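Clistivham Hall: the linen room move

Photos and notes by Flor Cabrera
Posted December 14, 2021

The linen store at Clistivham Hall has moved from the back corridor into the large open room on the Prulen Street side. The corridor shelves were full by spring and the door would no longer close on the tablecloths. These notes go with the pictures that Wálter Inga and I have been collecting, and they are mainly for people who book the hall and want to know where things are now.

The old room first. It was built as a coat closet and never had much air in it. Anything folded damp stayed damp, and the bottom shelf had to be wiped down every week. We have kept it for folding chairs and the spare table legs.

Sorting took 2 days. Everything came off the shelves and went into piles by use: tables, kitchen, cleaning, stage. A lot of the kitchen pile turned out to be cleaning and was moved over. The stage curtains were not touched and are still in their own cupboard behind the piano.

The new room is big enough that a full-length tablecloth can be opened out and folded by two people without it touching the floor. In the corridor this was done in the doorway, one person in and one person out.

Light was the other reason for choosing it. Stains that were missed in the corridor get seen before the cloth is put away. If you find one, put the cloth in the wash bag and do not fold it back into the stack. 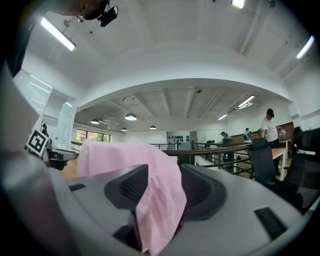 Small cloths are the ones that go missing. They get picked up with something else, carried to the far end of the building and left there. We ask that each group does one walk around the room before locking up and brings back any cloth that has been left out, whatever color it is and whoever brought it in.

Colors: the cleaning cloths are sorted by color only when there is time. Please do not hold up a cleanup to do this. Kitchen cloths are kept apart from the rest at all times, including in the wash.

Washing goes out to Yupanqui Laundry on Monday mornings and comes back on Wednesday. Bags left after the pickup wait until the following week. The bags are marked 2 and 3. Bag 2 is for table linen and bag 3 is for cloths and mops. Bag 1 ripped last winter and has not been replaced.

Folding: tablecloths in half lengthwise, in half again, then in thirds. Napkins in quarters. Cloths flat, no folding, stacked with the edges lined up. Wrinkled cloths can go in as they are after a good shake. Ironing is for table linen only, and the iron is to be emptied of water after use.

Tablecloths for hire are listed under Flallik in the booking book, after the family who gave the first set. There are long ones for the trestle tables and round ones for the card tables. The round ones have a colored thread sewn into one corner. Write down what you take and cross it out when it comes back. Several lines from the fall are still open, and Wálter will be calling those groups.

Costs, for those who asked at the meeting. The shelving, the hooks and the paint came to 919 dollars, of which 700 was covered by the spring sale. The rest came out of the hall account. No hire charges have gone up because of it.

Still to do: labels on the shelf edges, a second hook by the door for the wash bag, and a better place for the ironing board, which at the moment leans on the wall and slides. The labels should be done in January. If anyone has a label maker that takes the wide tape, please get in touch.

The key to the new room is on the same ring as the kitchen key. It is the one with the square head. Lock both doors when you leave and put the ring back in the box.

More pictures will be added to this page when the labels are up. Anyone with photos of the old corridor shelves from before the move can send them to me and I will put them in with these.

F. C.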